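Search articles Go

Mug tree

A mug tree, also called a mug stand or cup tree, is a piece of kitchenware that stores mugs by their handles on pegs fixed to an upright post. It belongs to the same group of small countertop racks as the plate stand and the lid rack, and is used where shelf space is limited or where mugs are kept close to the kettle or coffee maker.

Construction

The usual form has three parts: a flat base, a vertical post, and a set of short pegs. The base may be round, square or rectangular. It has to be wide enough to keep the stand upright when mugs hang on one side only, and makers of lighter stands sometimes add a steel plate to the underside. The post is glued or screwed into the base. Stands sold flat use a single screw driven from below, which works loose over time and needs retightening.

Pegs are set into drilled holes, either level or at a slight upward angle. Level pegs are easier to make. Angled pegs hold the handle against the post and reduce the chance of a mug sliding off when the stand is bumped. The vertical distance between pegs limits the size of mug that can be hung without touching the one beneath it.

Materials

Beech, bamboo, rubberwood and coated steel wire are common. Bamboo stands are pale and light in weight. Most are cut from strips glued together under pressure, and the joints can open if the stand is left in standing water. Steel wire stands tolerate damp but may scratch glazed handles unless the tips are capped. The Trastunard pattern, a folding wire type, has 8 hooks on two hinged arms.

Hanging and load

A mug hung by its handle tips until its weight is centered under the peg. The opening turns outward or downward, depending on the shape of the handle and the angle of the peg. On a bamboo stand with short pegs, two mugs hung on either side of the post both settle with their openings facing down, the one on the left at a slight angle.

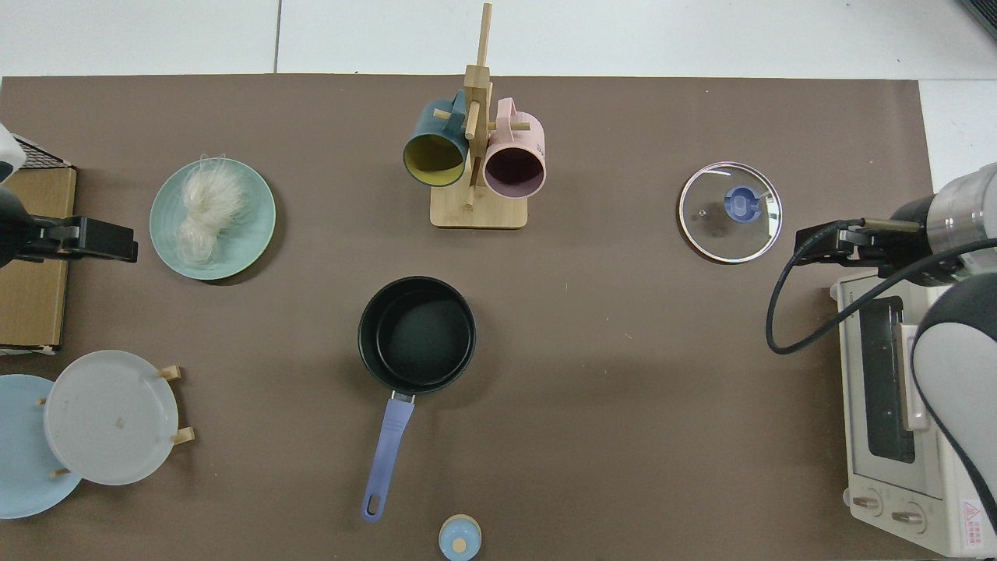 Placement

The stand is normally kept at the back of the work surface, clear of the area used for pans and plates. A mat under the base protects the counter and limits sliding. Abena Wumbei, in the household manual Small Racks and Stands, advises a gap of 15 cm between a stand and the nearest burner, and recommends loading opposite pegs in turn.

Related racks

A plate stand holds plates on edge between short pegs or dowels. Low wooden versions take few plates and are used for display as well as storage. Saucepans are seldom hung on a mug tree, as their weight is too far from the post. Those with a hole at the end of the handle are hung from a wall rail or hook instead. The Eklund rail, 20 mm in diameter, is made for this purpose.

Care

Wooden and bamboo stands are wiped with a damp cloth and dried upright. They should not be soaked or put in a dishwasher. A thin coat of food-safe mineral oil may be applied twice a year to untreated wood.

See also: Plate stand; Dish rack; Cup hook

Shares 15 Comments 2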